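# Gravovura, "Intarasuk": is the long track worth the whole album?

**satish_s** wrote:

Good evening to all. I write this with the new Gravovura record still in my headphones. The band posted in December that only 1000 copies of the vinyl exist, and I was lucky to get one from the Markitville shop.

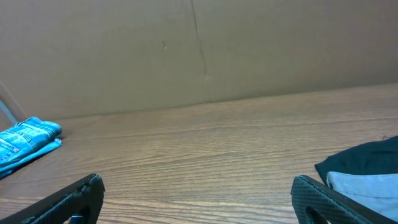
*Wooden table, cardboard at the back.*

Now to the music. The title track is 24 minutes long and takes the full second side. I have listened to it many times, and my opinion is that the first half is the best doom I have heard from a small band in years. The riff comes in very slowly, the drums wait, and then Gopinath Mudaliar starts to sing so low that I first believed it was the bass. But after the quiet part in the middle, I lose the thread. Do others have the same feeling?

---

**tremolo_ashwin** wrote:

I have the opposite feeling, sorry. The quiet part is the reason to buy the record. Without it you have a good riff repeated until you are tired.

For me the problem is side one. "Ostov" is fine, but the other songs sound like they were left over from the demo. Same tempo, same tuning, same fade at the end.

Ashwin Rodrigues

---

**cuong_la** wrote:

> the other songs sound like they were left over from the demo

One of them *was* on the demo. "Salt Door" is the second song there, only with a different intro. They recorded it again with the new drummer, and I think he plays it better. The old version hurries.

About the title track I agree with Satish for the most part. After the quiet part they bring back the first riff with one more guitar on top, and I was waiting for something bigger. When I saw them play it live, they cut this section to maybe half, and the people in front went crazy.

---

**blairsh** wrote:

Can we talk about the mastering? I have the download and the vinyl, and they are two different records to my ears. The download is pushed so hard that the cymbals turn into sand. On the vinyl I can hear the room.

So when somebody in this thread says the second half is boring, please also say which version you listened to.

---

**tremolo_ashwin** wrote:

Blair, with respect, a boring riff is boring in every format. And I am the one who *likes* the second half, so I don't know who you are correcting.

---

**blairsh** wrote:

I was answering Satish and Cường. I should have quoted them, my mistake. But I don't agree about formats. This kind of music lives from the space between the notes. If you remove the space, you remove half of the song.

---

**satish_s** wrote:

Only the vinyl in my case, Blair. I don't have the download yet, the code on my card gives an error. Did the code work for you?

I tried again last night with the lights off, as one should. I must admit that the extra guitar is more interesting than I wrote. It plays a little behind the other one, and this makes a kind of slow wave. I still want those minutes shorter.

---

**cuong_la** wrote:

The code has a zero which looks like the letter O. I had the same error. Write it with the zero.

Also, does anyone know what the number 3197 means? It is scratched into the vinyl near the label on side two. I looked in the lyrics and found nothing.

---

**tremolo_ashwin** wrote:

My copy has it too. I supposed it was from the pressing plant, but it is written by hand and the other codes are stamped.

---

**blairsh** wrote:

On the demo tape there was a number inside the cover as well, a different one. Mine is in a box at my parents' house, so I can look when I go there next month.

---

**satish_s** wrote:

Cường, it was the zero. Thank you very much! The download is running now, and I will compare both versions with the same volume as far as I can do it.

Ashwin, which song would you remove from side one, if you had to choose? I would keep "Salt Door" and take out the instrumental.

---

**tremolo_ashwin** wrote:

The instrumental stays. I would take out "Salt Door", and please don't tell the drummer.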